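Prindar Community Help > Policies and Planning > Cloth

Gripper timing drifts when I play back a T-shirt policy. Where should I look?
Asked in March – 2 answers + 1 short one – marked as solved

Hi all! I've been having a great time with Prindar for a couple of months and I'm finally at the cloth stage. The task is flattening and folding a T-shirt on a table. I have 300 demos recorded with the hand-held gripper, wrist view only, and I train on all of them with the stock config. Camera and gripper width are both logged at 30 Hz.

Training looks lovely. Loss goes down, the predicted paths look smooth in the viewer, and the approach to the shirt is really good. Then the fingers close late. The arm is already lifting by the time they shut, so it either gets a tiny pinch of fabric or nothing at all. On rigid blocks the very same setup works great, which had me fooled for a while.
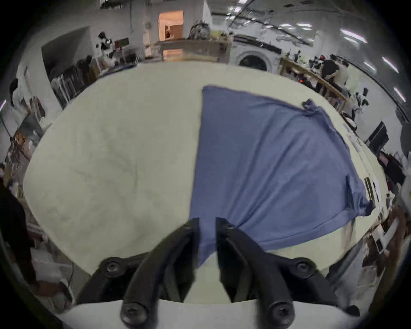 Things I've tried so far: a shorter action chunk (slightly better), more training (no change), and turning off the width smoothing in the config (jerky, but just as late). I also replayed one demo open loop, straight from the recorded actions with no policy in the way, and the fingers were late there too. Is that a hint that the data is fine and my controller is slow? Or could the data be off? I'd love to know how other people tell those two apart.

Other details in case they matter: Siswood driver for the gripper, default settings, inference on the desktop next to the arm. I use the fisheye view at full width, no crop.

Answer 1 (accepted)

Nice project, and the open loop replay was the right test! It takes the policy out of the picture, so you're left with two suspects: the timestamps in your recordings, and the delay between sending a width command and the fingers moving. Blocks forgive both of these. Cloth doesn't, because the grasp and the lift come so close together.

Start with the recordings. Pick one demo and step through it in the viewer with the width plot open underneath. Find the frame where the fingertips visibly begin to move toward each other, then find where the width curve begins to drop. They should line up within a frame. If the curve trails the video, your width stream is stamped on arrival and you need an offset. In the dataset config it's width_time_offset, in seconds, and you have to rebuild the cache after changing it (I forgot this the first time and spent an evening tuning a number that did nothing).

Then the gripper. Send a step command from open to half closed, log the reported width, and measure from send time to first movement. Do it a bunch of times and take the median. On my Siswood unit I got about 50 ms, and yours may well be different. Put that in gripper_latency so the executor sends the width targets early. Arm latency is a separate number, and please measure it too – if you only fix the gripper, the fingers can end up ahead of the arm and you've got a new problem.

One more thing: check whether your executor throws away actions that are already in the past when inference finishes. The old default kept them, and everything slid later and later over a chunk. The setting is drop_stale: true.

Do all this before you retrain. Open loop replay should look right with the new numbers, and only then is it worth burning GPU time.

Answer 2

Had the same symptoms at Cillholm with towels. For us it was the smoothing, but a different smoothing from the one you turned off. There's one in the config and one inside the driver, and the driver one stays on. Look for a filter setting in the Siswood file and set it to zero, then redo your latency measurement because it will change.

I'd also keep the full fisheye view. We cropped ours and lost the fingertips when they were wide open, and the policy got noticeably worse at picking a grasp point.

Answer 3

try the Halilović planner branch, it's faster

Comment on Answer 3: Does it touch gripper timing at all? I looked through the changes and only saw path stuff.

Comment on Answer 3: oh, maybe not. still a good branch

Update from the asker

It was both! The width curve was 2 frames behind the video in every demo I checked, and the driver filter was on, so thank you to Answer 2 as well. I fixed the offset, rebuilt the cache, turned the filter off and measured the gripper and the arm again. Open loop replay now grabs the fabric properly and lifts with it. So exciting to watch after weeks of near misses!

Retraining is running now with drop_stale on. The sleeves are next, and I suspect I'll be back with a question about those. Does anyone have a script for the video vs. width check? I did it by eye and would happily swap notes.

Comment: There's one in the tools folder, check_stream_sync. Point it at the raw recordings, since it can't read the cache.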